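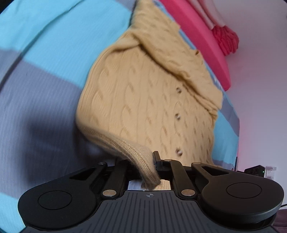 Figure 4.1 A hand-held gripper closed on the lower corner of a cable-knit cardigan, above a striped duvet.

Chapter 4
Gripping Soft Things

In Chapter 3 your team built a two-jaw gripper and used it to move wooden blocks from one tray to another. A block keeps its shape when you pick it up. You can measure it beforehand, set the jaws to the right opening, and expect the same result on the next try. Clothing does not behave this way. A sweater hangs from the point where it is held, swings as it moves, and lands in a different shape each time it is put down.

This chapter covers the second half of the course project, in which each team collects and studies its own record of a household task. The task is tidying clothes from a bed. You will work the gripper by hand, so there are no motors to program yet. The arm will be added in Chapter 6.

Look at where the jaws in Figure 4.1 meet the knit. They have pinched it near the hem, and the rest of the garment slants up and away from them. Before reading Section 4.1, write down how you would expect the load on the jaws to change if the same cardigan were held by its collar.

What you will do in this chapter
Choose a grasp point on a garment and defend the choice in your notebook.
Compare a thick edge, such as ribbing, with a single layer of cloth.
Keep a log of slips, missed grasps and double grasps.
Sort the class recordings into usable and unusable attempts.

The class set
Last year's students at Cosgrove recorded 1223 attempts with the Florik gripper, and more than 400 of them were set aside during sorting. Imani Koech and Shayne Wihongi, who led that work, found that most of the rejected attempts had no clear start or end. Their sorting rules are printed in Section 4.3. Use them as written for your first batch, then propose changes.

Before you begin
Work in pairs. One student handles the gripper and the other keeps the log. Trade jobs after each garment. Check that both jaws close fully and that every pivot moves freely before the first attempt.

Key terms: grasp point, pinch, slip, compliance, attempt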